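Section 4. Simulation Run Before Release to an Occupied Room

4.1 Purpose
Every navigation profile must complete a simulated run before it is loaded onto a Zelluvia floor unit. The operator of record is responsible for the run and for keeping its log. A profile that has been edited in any way, including a change of speed limit alone, is treated as a new profile.

4.2 Procedure
1. Open Drellutell and select the room model assigned to the site.
2. Confirm that the model revision matches the revision on the site sheet. Do not proceed on a near match.
3. Set the approach distance to furniture at 50 cm and the speed limit at 220 mm per second.
4. Place the unit at the start marker and run the profile 30 times without changing any setting.
5. Save the log under the site name, followed by the profile number (for instance, Astosham 1,519).

Note: Room models should include glossy surfaces, low rugs and tall dividers wherever the site has them. A model reduced to bare walls does not satisfy this section.
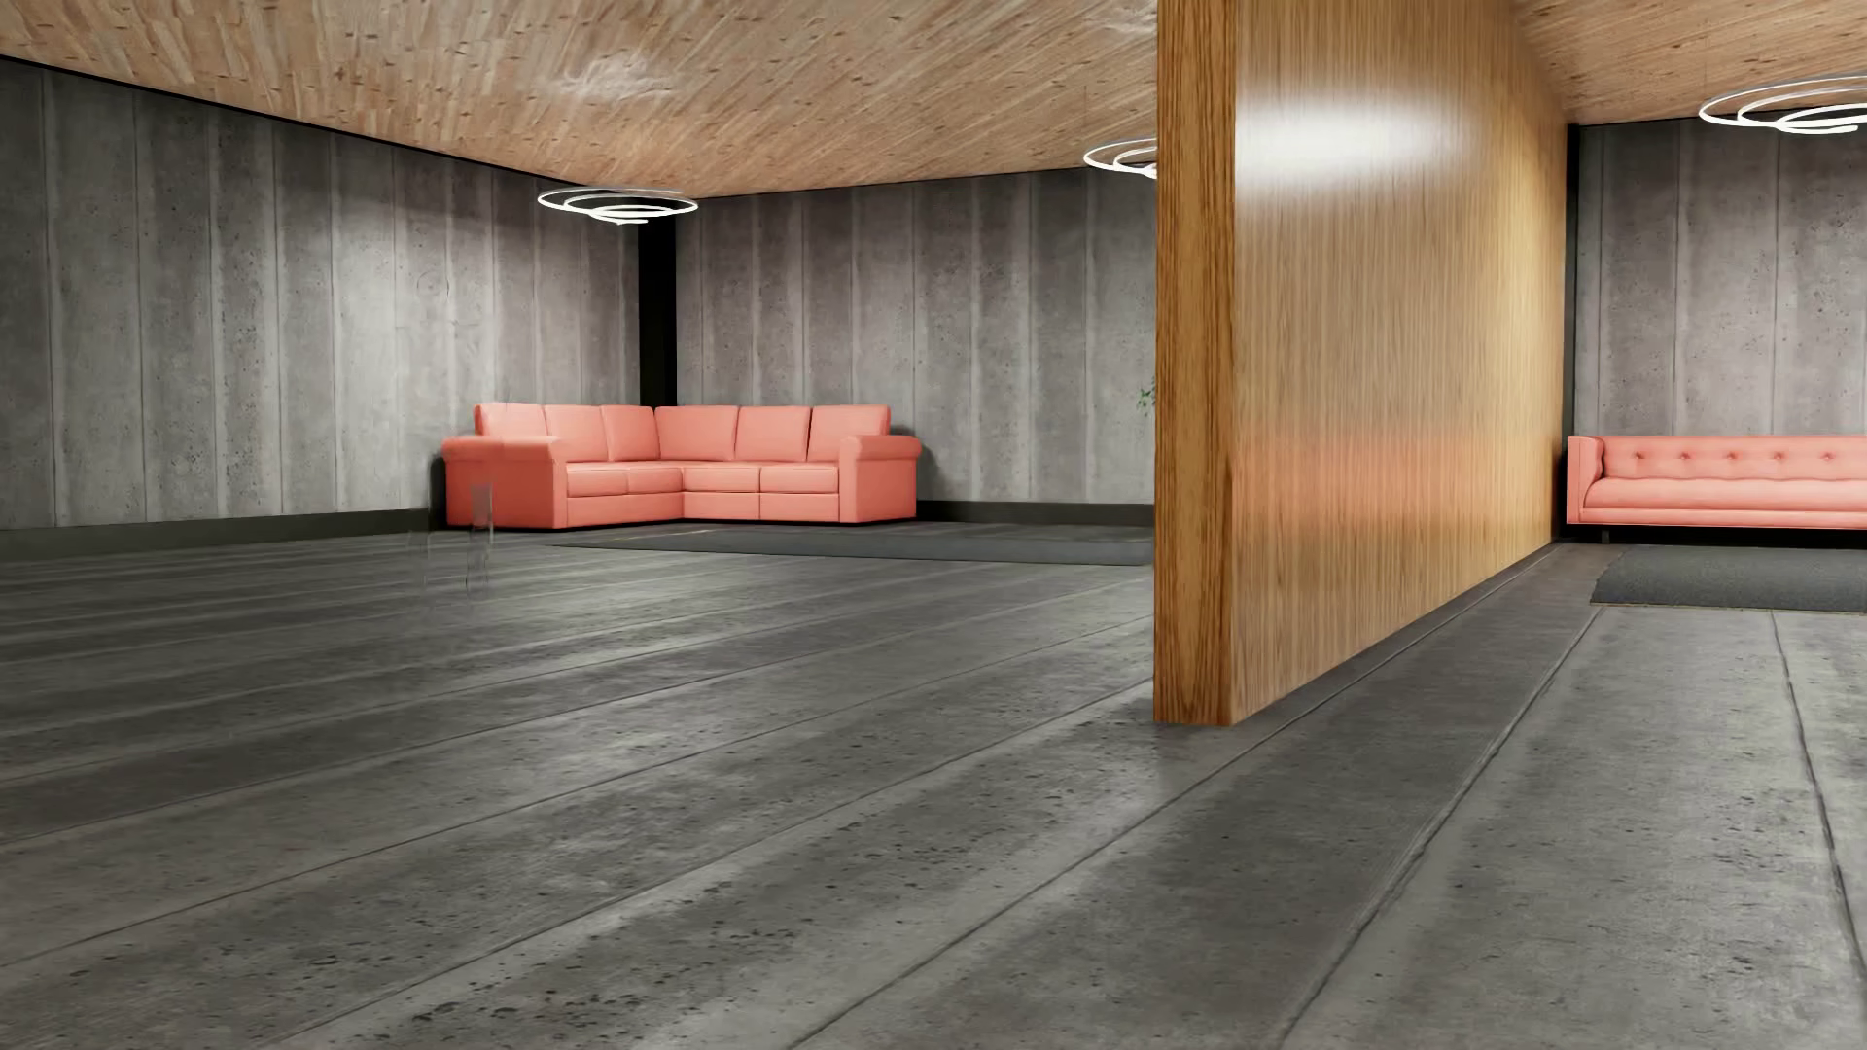
4.3 Review of the Log
The reviewer must be a person other than the operator. Any contact with furniture, any stop without a logged cause and any loss of position counts as a failed run. One failed run fails the set — the full set is then repeated after correction.

Rendering faults, such as smears or shimmer, are to be entered in the remarks column. They do not fail a run unless the unit's path changes at the same point.

CAUTION: A passed simulation does not permit unattended operation. The first run in the real room is made at the reduced speed given in Section 5, with a trained person holding the stop control.

4.4 Records
Keep the log, the site sheet and the reviewer's signed form together. Sites using the Lewis base station must also attach its settings file. Records are kept for as long as the profile remains in service.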